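# The Vomdale Meeting Table

*Stirier Office Furniture - large tables, light wood finish*

The Vomdale is a big table for people who have to sit in the same room and agree on something. We have been selling it for seven years, longer than we have sold anything else except coat hooks. It doesn't fold, it doesn't rise to meet you, and it has no opinion about your posture. You put things on it and they stay there until someone takes them off.

The finish is a light wood with a warm tone that sits somewhere between honey and a good pie crust. We used to call it Natural, until a customer in September asked what the other ones were, then. It is now called Warm Light. The other finish, Dark, was dropped when we noticed that the only people buying it were people who had clicked the wrong box.

## Who buys it

Mostly offices. Then libraries, a couple of churches, and one family with a very large kitchen who sent us a nice card. Most of them are replacing two smaller tables that had been pushed together for years, with a gap down the middle that collected pens.

If you're in that situation, please measure the room before you order. Measure the door as well. The top comes in one piece, which is the whole reason there's no gap, and it will not bend around your stairwell no matter how many of your coworkers stand at the bottom making suggestions. We have a sheet of door and hallway clearances and will send it to anyone who asks. People who don't ask tend to receive it later, under worse circumstances.

## The top

The surface has a satin finish. Under strong ceiling lights or next to a window you will get some glare. A matte version was tried and showed every fingerprint in the building, so we went back. If glare bothers you, turn the table a little or sit on the other side of it.

Wipe it with a damp cloth and dry it after. A mild dish soap is fine for coffee. Permanent marker is called that for a reason, though rubbing alcohol on a soft rag has rescued several quarterly plans. Please don't use the green side of a sponge. We can tell, and the warranty can tell too.

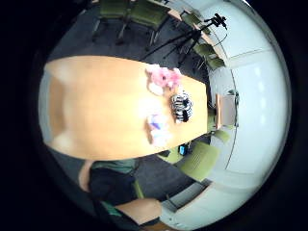
What a meeting table holds is mostly not meetings. Ours goes through a steady traffic of cake, sample boxes, small toys, somebody's bicycle helmet and the stapler that belongs upstairs. We didn't design the Vomdale with any of that in mind, but it copes. Small things do drift to the far end of a long table, and the far end is always the one you can't reach without leaning your whole arm across it. If this matters to you, look at the narrow version, which gives up some elbow room and gets you your stapler back.

## Sizes

We make two.

- **Vomdale Standard.** The wide one. Long meetings, big drawings, lunch.
- **Vomdale Narrow.** Same length, less reach. Better in rooms where people need to squeeze past the backs of the chairs, and in our experience people always need to squeeze past the backs of the chairs.

Both use the same legs and take the same hardware. Custom lengths were offered for one year and we would prefer not to talk about it.

## Putting it together

It takes four adults, or two adults and a lot of bad language. The legs bolt on from underneath, so the top goes face down on a blanket first. Use a real blanket. Packing paper slides around on a hard floor, and the table goes with it.

Hand-tighten all the bolts before you go around again with the wrench. If you tighten the first leg all the way before starting the second, the last one will not line up, and you'll write to us about a missing hole. There is no missing hole. Sumathi Kulkarni answers those emails and she is very patient, but she has been sending the same diagram since 2019 and I think it would cheer her up to send a different one.

Once the table is upright, let it settle for a day and check the bolts again. The feet adjust a little for uneven floors. On carpet they'll leave dents, as all feet do. An ice cube left in the dent overnight brings most of the pile back up. We also sell plastic cups to go under the feet, and they look the way you would expect plastic cups to look.

## Chairs, cables and other add-ons

Chairs are not included. The **Skeltano** stacking chair fits under both sizes with its arms on, and it's the one we use ourselves. The older **Fabbri** chair does not fit under anything with its arms on. We still have a few Fabbris left and they are priced accordingly.

The cable kit is a tray that hangs beneath the top, plus a cover plate for the opening. Order it with the table if you want it, as we cut the opening here. We have seen what happens when it's cut at the other end with a borrowed jigsaw, and one of those tops is leaning in our warehouse as a lesson to new staff.

## Warranty

Covers the top and the legs against splitting, warping and coming apart in ordinary use. Ordinary use includes leaning, sitting on the corner while making a point, and one or two people standing on it to change a light bulb, though we would rather you owned a ladder. It does not include dancing. A customer did ask us to define dancing and the answer we gave was more than one person, with music.

Scratches aren't covered. You'll get the first one in the first week, it will look enormous, and by the time there are a dozen you won't be able to find it. We sell a touch-up stick in Warm Light if you can't wait that long.

## Ordering

Tables ship flat on a pallet by freight. The driver brings it as far as the curb - inside delivery is extra, and has to be booked when you order. Please have your people and your blanket ready. Check the box for damage before you sign, and write down anything you find on the slip, even if the driver sighs.

**Stock note, Dec 10, 2021:** Standard is in stock. Narrow is waiting on legs. The cable kit is in stock but the cover plates are gray this time, as that was the color that came. Returns are accepted on unassembled tables in the original packing. Assembled ones we'll discuss by phone.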